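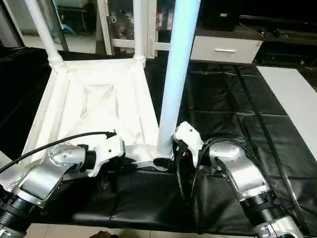
A retail planogram is a drawing or diagram that shows where goods are to be placed on the shelves, rails and display units of a shop. It usually gives the position of each product, the number of facings (units visible from the front) and the height of each shelf. Planograms are used by supermarkets, chemists, hardware shops and other chains that want their branches to look alike.

Contents
Use
Layout
Resets
Criticism
See also

Use

A planogram is normally drawn up at head office by a space planner or a category team and sent to branches on paper or through a stock system. Shop staff fill the bay to match the drawing and may be asked to sign it off. Independent shops seldom use formal planograms, though wholesalers sometimes supply them for a single category such as confectionery or pet food.

The amount of space given to a product depends on its rate of sale, its margin, its case size and any agreement with the supplier. A common rule is that a shelf should hold at least one full case plus the stock sold between deliveries.

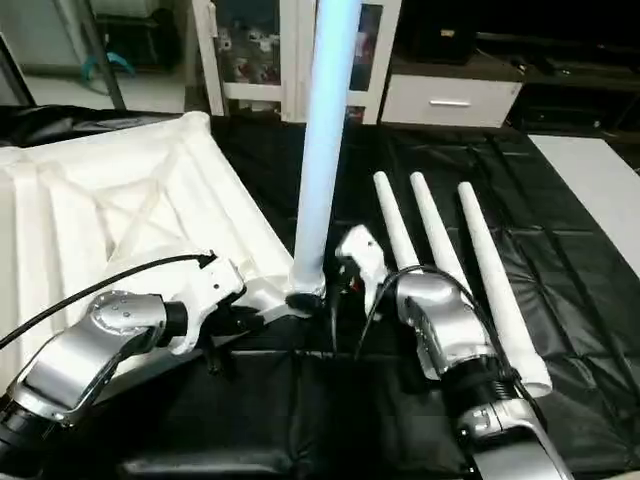

Layout

Products can be blocked vertically, with one brand or type running from the top shelf to the bottom, or horizontally, with each shelf given to a single type. Vertical blocking is more usual in wide bays, where shoppers walk past without looking along a whole shelf. Heavy or bulky items are generally kept low. Lines with a higher margin are often placed between waist and eye level.

The hardware chain Clulberg issues separate drawings for two sizes of branch. Its Asstead shop, one of the larger ones, carries 649 lines in the paint and decorating section, laid out over five bays. The smaller Bedham branch works from a shortened version in which slow-selling tints are ordered in on request.

Resets

Changing a bay from one planogram to another is called a reset or relay. Minor resets follow the removal or addition of a few lines. Full resets tend to be timed for quiet periods, and in seasonal trades many fall in January and July. Work is commonly done before opening or after closing, either by branch staff or by a contractor such as Lyimo.
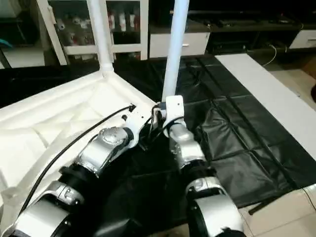 Shelf-edge labels are changed at the same time as the stock. Labels left in the wrong place are a frequent cause of pricing complaints after a reset.

Criticism

Branch managers have objected that central drawings take little account of local demand or of pillars, sockets and uneven floors. Lena Kwiatkowski, a former space planner, has argued that branches should be left some two shelves per bay to fill as they see fit. Opponents of this approach say it makes sales figures harder to compare between shops.

See also
Category management
Visual merchandising
Stock rotation
Gondola (retail)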